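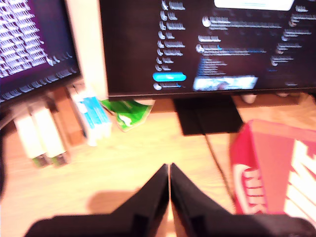 *Fig. 1. Two-screen desk, wood top.*

# 2. Stock program and label printer, first set-up

Notes for the Nitadley shop, updated 24 July 2020. Replaces the old sheet by the till, bin that one. Covers Grernurix (stock program) and the Flevby printer. Card reader is in section 6.

## Before you start

- Shop login and your own staff PIN
- One roll of labels, the matt ones
- Printer lead. Short one. The long one drops out
- The Onuoha price list, printed or open in another window

**Caution:** don't plug the printer in until step 4. Windows will grab the wrong driver and you'll spend an hour getting it off again.

## Installing

1. Close everything else. Including email.
2. Run the installer from the shared folder. Say yes to the first two questions, no to the toolbar.
3. Restart. Yes, properly, not just log off.
4. Plug in the printer and switch on at the back. Wait for the light to go steady.
5. Open Grernurix. It asks for a site code. Ours is 1423.
6. Pick "Single shop". "Branch" looks right but it hides the stock count page and you can't change it back without reinstalling.

If it says *no database found*, the shared drive isn't mapped. Open the drive in the file window once, then try again.

## Label settings

Go to Settings > Printing. Change these, leave the rest.

- Size: small
- Darkness: 11
- Barcode: on
- Price: on for shop floor, off for stockroom
- Cut after each: off

Print a test. If the text comes out shifted left, roll is in skewed. Lift the lid, push the roll guide up against it, close, hold the feed button till one blank comes through.

**Note:** the test label uses up a stock number. Doesn't matter. Don't try to delete it.

## Adding an item
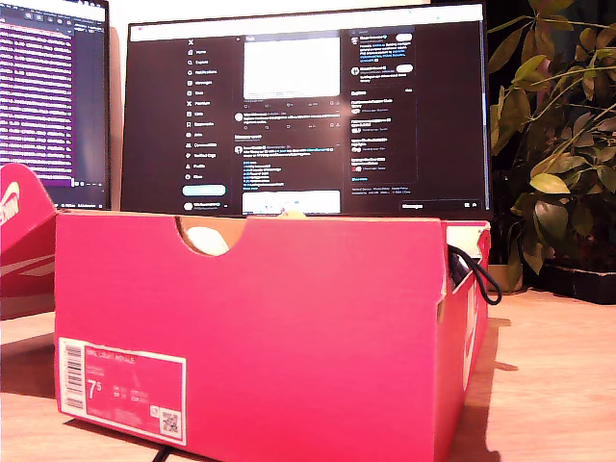 Every item needs a category before anything else, otherwise it lands in Misc and gets missed at the count. Then name, size, condition, price. For the name, copy what the maker put and don't make up your own. Shoes are easy if they come with a box, so NIKE COURT ROYALE goes in exactly as it's printed on the label at the lower left of the front, capitals and all. Tuck any laces in before it goes on the shelf, one's hanging over the end there. Colour has its own field, keep it out of the name or search gets muddled.

Condition is a drop-down. New, Good, Worn. If you can't decide between two pick the lower.

Save with F2. Clicking the tick saves too but it dosen't print.

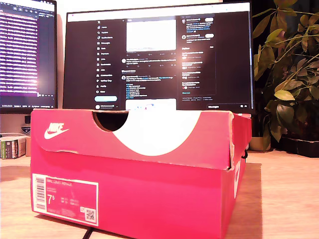
*Fig. 3. Lid on, maker's label lower left on the front.*

## Where our label goes

1. Boxed items: on the front, right-hand side. Never over a maker's barcode.
2. Clothes: on the swing tag, not the fabric.
3. Books: back cover, bottom corner.
4. Anything glass or painted: tie-on tag.

Scan it once it's on. Should beep and bring up the item. No beep, wipe the scanner window and try again, then check you haven't got price-only labels switched on.

## Moving stock between shelves

Stock > Move. Scan item, scan shelf, done. You can do a whole run of items to the same shelf, scan the shelf last. Don't walk off in the middle of a run, it times out and you loose the lot. 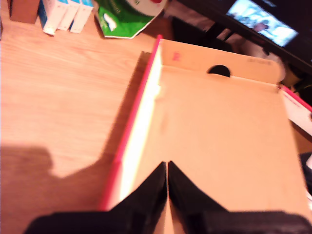
If you do get timed out, go to Stock > Unfinished and see if it kept any of them. Sometimes it has. Press Resume and carry on from the last item listed. If the list is blank start the run again, no harm in scanning something twice.

Returns go through Stock > Return, never Move. Reason code is required, use R6 for wrong size.

## Backup

Runs at closing if the main PC is left on. Check the bottom bar says *Backup OK* next morning. If it's red, do it by hand: File > Backup > Shared drive. Then tell Urho Kinnunen, he has the admin password and can look at the log.

Reports and month end are in section 3. July's not closed yet so leave that page alone for now.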